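3.2 Paper habits in the shared homes

3 min read

Most of the households we visited in Ellach were glad to talk about their paperwork, and quite a few of them kept us at the kitchen table well past the hour we had promised. 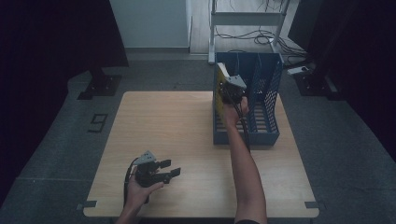
Figure 3. A blue plastic file organizer with three slots, on a wooden tabletop.

Of the 399 tenants who returned the Pramach survey, 40 said they sorted their letters on the day they came, and the rest, bless them, told us about drawers, windowsills and the tops of refrigerators. Bills were opened sooner than anything from the landlord, a pattern we take up again in Section 4.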